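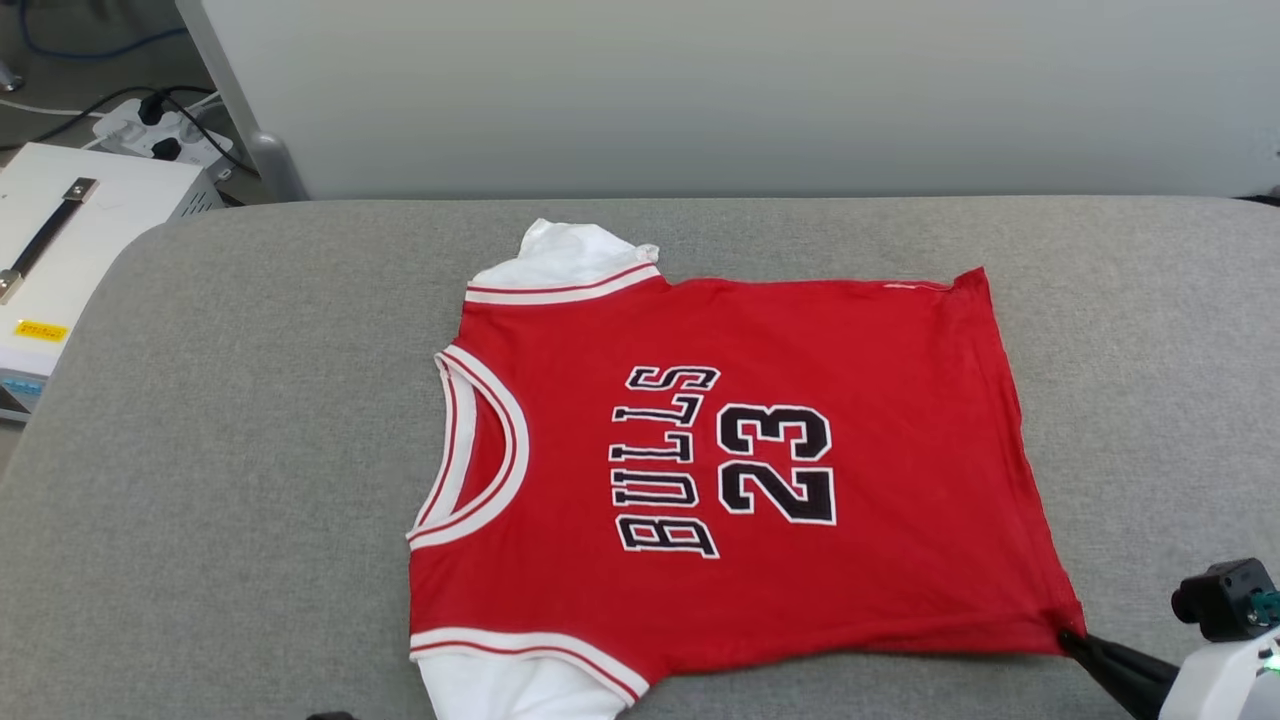

Camiseta roja de los Bulls con el 23, sobre una superficie acolchada gris.

Foro Lemma > Música > Discos y lanzamientos
Tema: Jurkarstead vuelven con disco, ¿lo habéis escuchado entero?

norte_adentro escribió:
Buenas tardes a todos. Abro este tema porque he buscado en el foro y solamente he encontrado comentarios sueltos en el hilo de novedades. El nuevo disco de Jurkarstead se llama Lindo y salió el martes. Es el primero que publican después de 20 años sin grabar, si no contamos la canción que hicieron para el festival de Clilumport, que para mí no cuenta porque era una versión.
Lo he escuchado entero tres veces. Pido disculpas por adelantado si alguna frase mía suena rara, el español es mi tercera lengua y escribo despacio, con el diccionario abierto. Mi opinión es que la primera mitad es muy buena y la segunda mitad es correcta. La voz ha bajado bastante, se nota sobre todo en los finales de frase, pero a mí esta voz más grave me gusta. Lo que no comprendo es la producción de la batería. Suena como si estuviera detrás de una puerta. Quisiera saber si a vosotros os ocurre lo mismo o si es culpa de mis auriculares.

caja_de_ritmos escribió:
No son tus auriculares. La batería está enterrada en todo el disco menos en la segunda canción, donde de repente aparece y casi asusta. Yo lo puse en el coche y tuve que subir el volumen dos veces.
A mí me ha decepcionado, lo digo claro. Para volver con esto, mejor hacer una gira con las canciones viejas y todos contentos.

norte_adentro escribió:
Gracias por la respuesta, me quedo más tranquilo con los auriculares. Sobre la gira no estoy de acuerdo. Un grupo que solamente toca canciones viejas me produce un poco de tristeza, aunque entiendo que la entrada es cara y la gente quiere cantar lo que conoce.

mariposa_sorda escribió:
A mí me encanta!! Llevo toda la semana con la tercera, la del acordeón, y mi hermana ya me ha pedido que pare (vivimos juntas, la pobre). Creo que estáis siendo muy duros con la batería, es un disco tranquilo, de voz y guitarra, no hace falta que el bombo te dé en el pecho. Y las letras son las mejores que han escrito nunca. La de la estación de autobuses me hizo llorar en la cocina.

caja_de_ritmos escribió:
Las letras son flojas, mariposa. "Te espero donde esperan los que esperan". Por favor.

mariposa_sorda escribió:
Esa frase en la canción funciona!! Escrita así, sola, cualquier letra queda mal. Haz la prueba con tu canción favorita.

norte_adentro escribió:
Permitidme una pregunta de lengua sobre esta frase. Yo la había entendido como una broma, es decir, que el cantante se ríe un poco de sí mismo por repetir el verbo. ¿Es así para un hablante nativo, o es una frase seria? En mi lengua esperar a alguien y tener esperanza son dos verbos distintos, y por eso pensé que jugaba con los dos significados.

tercer_bis escribió:
Soy nativo y lo entendí como tú, con los dos significados. El primero espera el autobús y los otros esperan en general, que algo cambie. No me había parado a pensarlo hasta que lo has preguntado. Caja, te acaba de dar una lección.

caja_de_ritmos escribió:
Vale, te compro los dos significados. La canción me sigue pareciendo larga.

vinilo_rayado escribió:
Entro para hablar de la edición física, que nadie la ha mencionado. Yo encargué el vinilo en cuanto abrieron la reserva y me llegó con la esquina de la funda doblada. La copia va numerada, la mía es la 259. El sonido es otra cosa comparado con la plataforma, de verdad. La batería sigue baja pero se separa mejor del bajo, y en la cara B se oyen unos coros que en digital yo no distinguía.
Lo malo: no trae las letras. Para lo que cuesta podían haber metido una hoja.

norte_adentro escribió:
Es muy interesante lo que dices de los coros. ¿En qué canción están? Yo no tengo tocadiscos, pero puedo intentar escucharlos con más atención. También me parece mal que no pongan las letras. Para las personas que aprendemos la lengua con las canciones, la hoja de las letras es casi la mitad del disco. Con sus primeros discos aprendí yo el subjuntivo, no es una exageración.

vinilo_rayado escribió:
En la penúltima, después del segundo estribillo. Suenan muy atrás, a la derecha.

tercer_bis escribió:
Confirmo los coros, también se oyen en digital con cascos cerrados. Y una cosa sobre lo de los 20 años sin grabar: hubo un EP de dos canciones que se vendía solo en los conciertos de despedida. Yo lo tuve y lo perdí en una mudanza. Si lo contamos, el silencio es más corto.

caja_de_ritmos escribió:
Ese EP era una maqueta, no un lanzamiento. Tenía la carátula fotocopiada.

tercer_bis escribió:
Se vendía con precio y todo, así que es un lanzamiento. La carátula era fea, eso te lo doy.

norte_adentro escribió:
No conocía la existencia de este EP y agradezco la corrección. He intentado editar mi primer mensaje, pero el foro ya no me lo permite. Escribí "el primero que publican" y debería decir "el primer disco largo". Si un moderador lo lee y puede cambiarlo, se lo agradecería.

mariposa_sorda escribió:
Alguien va al concierto de Clilumport? Yo tengo 2 entradas y mi hermana dice que no viene, que ya ha tenido bastante con la del acordeón. Me sobra una, a precio de taquilla, de pista.

vinilo_rayado escribió:
Me pilla lejísimos. En los conciertos de ahora tocan la primera mitad del disco seguida y luego las antiguas, por si a alguien le sirve para decidirse.

caja_de_ritmos escribió:
O sea que ellos también saben que la segunda mitad no vale.

mariposa_sorda escribió:
Caja, vente al concierto y te quejas en directo.

caja_de_ritmos escribió:
¿De pista, dices? Te mando un privado.

norte_adentro escribió:
Me alegro mucho de que la entrada tenga quizás un dueño. He vuelto a escuchar la penúltima canción con el volumen alto y he encontrado los coros a la derecha, como decía vinilo_rayado. Creo que es una voz de mujer doblada, no un coro completo, pero no estoy seguro. También retiro una parte de lo que dije sobre la segunda mitad. La última canción es mejor de lo que me pareció el primer día, aunque sigo pensando que la anterior a los coros se podría quitar sin daño.
Si algún compañero transcribe las letras, por favor que las ponga en este mismo tema. Yo he empezado con la de la estación de autobuses y me faltan dos palabras en la segunda estrofa, después de "maleta". Me suena "sin cerrar", pero podría ser también "sin sellar".

tercer_bis escribió:
Es "sin cerrar". Esta noche miro el resto y te lo pongo.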